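How to get candle wax out of a tablecloth

Updated 9 January 2024 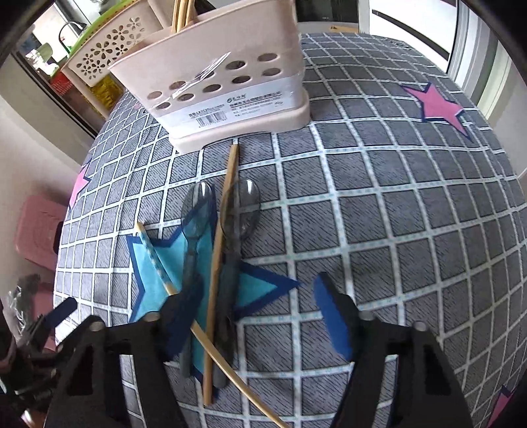
Leave the wax until it is fully hard. If you are in a hurry, hold a bag of ice cubes on it for a few minutes. Then lift off what you can with the edge of a blunt knife, working from the outside of the spot towards the middle.

You will need:
Brown paper or plain kitchen paper
An iron
Washing-up liquid
Stain remover (we used Sustovis, but any liquid one will do)

1. Check the care label. Do not iron vinyl, wipe-clean or plastic-backed cloths. Scrape these, then wipe with warm soapy water.

2. Put two sheets of paper under the mark and one on top. Printing on the paper can transfer, so avoid newspaper.

3. Set the iron to low with the steam off. Press for a few seconds, lift, and move to a clean bit of paper. Carry on until no more wax comes through.

4. Coloured candles often leave a faint stain. Rub in a little washing-up liquid, leave it for 18 minutes and rinse from the back.

5. If the colour is still there, dab on the stain remover, testing it on a hem first. Wash as the label says.

Look at the cloth in daylight before it goes in the tumble dryer. Heat can set what is left of the dye. If you can still see a mark, repeat steps 4 and 5 and dry it on the line.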